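Modarine 明星八卦标题数据集 说明(README)

版本 0.2,更新 2024-05-30
维护:Chidubem Fashola
语言:中文为主,少量英文原标题保留

先说这是什么。娱乐新闻标题加首段,1,586 条,全部人工标过。标的是"传闻程度",也就是标题里那句话到底是本人说的、经纪公司说的,还是"知情人士"说的。做这个是因为我们自己的分类器老把"疑似分手"判成"已分手",烦得很。

文件

titles.tsv 主表,一行一条
lead.tsv 首段,用 id 对主表
labels.tsv 标签,两位标注员各一列,外加合并列
guide_cn.txt 标注手册,先看这个再看别的
split.txt 训练集的 id,1,000 条,其余都是测试

编码 UTF-8,制表符分隔,没有表头。对,没有表头,列顺序看下面。Excel 直接双击打开会乱码,用导入。

字段

id:字符串,前面有零,别转成整数
title:原标题,标点没动过,感叹号有几个留几个
site:来源站代号,SK 是 Skarkow,GD 是 Godinho,其他写 OT
topic:恋情 / 分手 / 穿搭 / 红毯 / 合约 / 家庭 / 其他
src:消息来源类型,见下
hedge:标题里的模糊词,原样抄出来,没有就空着
note:标注员随手写的,质量参差,不建议拿来训练

src 的取值

self 本人发言或本人账号
rep 经纪公司、工作室、律师
wit 路人、粉丝、餐厅员工之类
anon 匿名"知情人士""圈内好友"
none 标题和首段都没说谁讲的

一条只能有一个 src。首段同时引了本人和知情人的,按 self。标题说"好友爆料"、首段写的却是工作室声明,按 rep。这条手册第一版写反了,已改,旧标签也重跑过。 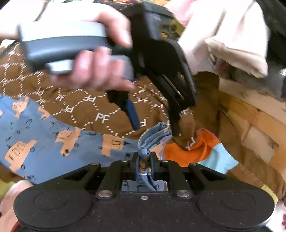
穿搭类标题单独说几句,这类最难标,也最容易被当成废料扔掉。标题常常是一句衣服接一句传闻,"身穿某某现身,此前传与男友不和",传闻半句才是我们要的,衣服半句归 topic。topic 按主句走,src 按传闻半句走,两个不要混。衣服的描述词我们也留了,没做归一化:"蓝色""宝蓝""雾霾蓝"各写各的。有人问细节写到什么程度才算穿搭,我们的线划得很低,像图里那块蓝布,罗纹边、浅色缝线、一道白色锁边线,首段写到其中一样就算。只写"一身蓝"不算,归其他。锁边、包边、明线这几个词编辑经常混用,标注员不用纠错,原文怎么写就怎么抄。

采集

Skarkow 和 Godinho 的公开列表页,按栏目翻,去重后抽样。去重只看标题,同一件事换个标题发两遍的会留下来,这个是故意的,想看同一传闻在不同标题里语气怎么变。配图一律没采。评论也没有。

标注

2 名标注员,各自独立标一遍,不一致的由 Chidubem 定。争议集中在 anon 和 wit,"在场的人透露"到底算哪个吵了很久,最后按 wit。"熟悉两人的消息人士"按 anon。hedge 那列争议少,就是抄,偶尔漏抄"据悉",发现了请提 issue。

已知问题

1. 恋情类偏多,合约类太少,按 topic 训练记得加权
2. 九月的数据缺一段,抓取脚本挂了,没补回来
3. 个别标题里的引号全角半角混着,我们没统一
4. OT 里有几条其实是体育新闻,球星分手那种,留着了
5. note 列里有错别字,不打算改

能用来干嘛

传闻和事实的区分,标题语气分析,模糊词抽取。课堂作业也行。

不能用来干嘛

别拿去判断某人真的分没分。标签只管"谁说的",不管真假。别拿去自动生成八卦标题,别按人名聚合做画像。人名已经换成代号,P 开头加数字,同一个人代号一致,请不要尝试还原。有当事人或代理人要求删条目的,来信就删,下一版生效,旧版链接同时撤掉。

基线

跑过一个很简单的,字级 n-gram 加线性分类器,脚本在 baseline 目录,依赖看 requirements。结果先不放了,上一版的数是在改标签之前跑的,没意义。新的跑完再补。Unuditz 那边做了个带首段的版本,代码在他们自己仓库,接口对不上我们现在的列顺序,要用的话把 src 和 hedge 两列换一下位置。

更新记录

0.2 修正 self / rep 的优先级,重跑合并列,补了 guide_cn 里缺的例句
0.1 首次放出,只有标题没有首段

许可

标签和手册随便用,注明 Modarine 就行。标题和首段版权归原站,仅限研究,不要整包转发。需要全文的自己去原站看,我们不题供。

问题、漏标、错标,都开 issue,带上 id。没带 id 的我真的找不到是哪条,会先挂着等你补。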